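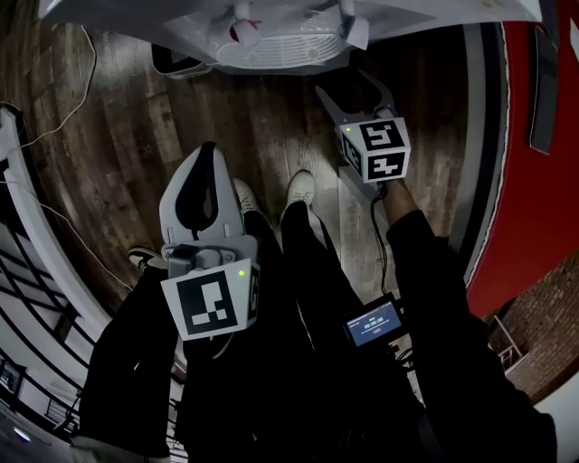
Riltlow wrote to ask whether a fan that sits on the floor is worth the trouble in a room with bare boards, having found that every unit tried so far hummed through the timber and kept the household awake. The question was received after our July notice on summer cooling and is a reasonable one. It is answered in the course of this review.

Product reviewed: Bellini floor fan, white
Supplied by: Dillwood Home, at the regular retail price
Published: Oct 16, 2020

Scope of the review

The Bellini was placed in the lower hall of the Kostside residence, a furnished house maintained for the assessment of household goods. The hall has a dark wooden plank floor, a red wall on one side and a white staircase railing on the other. It was selected for its acoustics, which are unforgiving, and for the stairwell, through which warm air rises to the bedrooms. The fan was run for 8 nights at its lowest and highest settings. Readers with carpet throughout should expect quieter results than those reported below.

Assembly and placement

Assembly requires a screwdriver, not included, and took one reviewer less time than the leaflet allows. The leaflet itself is poorly organized. The diagram for the base is printed on the reverse of the sheet, after the safety notices, and the two lengths of screw are not distinguished by label. We fitted the wrong pair first and had to begin again.

Once assembled, the fan stands level. On planks with a slight cup it may rock, and the manufacturer provides no adjustment for this. A square of felt beneath the affected foot corrected the fault in our case.

Noise and vibration

On the lowest setting, the motor could not be heard from the upper landing with the bedroom door closed. On the highest setting, a low hum was carried by the boards and was noticeable at the foot of the stairs. Felt pads under all feet reduced the hum considerably. To the correspondent's question, then, our response is a qualified yes: the unit is suitable for a bare floor at low speed, and at high speed only if pads are fitted. These should have been in the carton.

Air movement

Performance was satisfactory. Directed up the stairwell in the evening, the fan made the landing more comfortable within the hour. Directed across the hall, it was less effective, and the 2 intermediate settings differ so little from one another that one could have been omitted.

Care

The grille collects lint quickly, and on a white finish the lint shows. The front half detaches for cleaning; the rear half does not, and must be vacuumed with a brush attachment. The finish wiped clean with a damp cloth and mild soap.

Cost

The unit was purchased for $100 before tax. Replacement grilles are listed by Dillwood Home under part 343 and must be ordered by telephone.

Recommendation

Recommended for halls and stairwells, with reservations as to the leaflet and the absence of floor pads. Not recommended for light sleepers who intend to use the highest setting overnight on an uncarpeted floor.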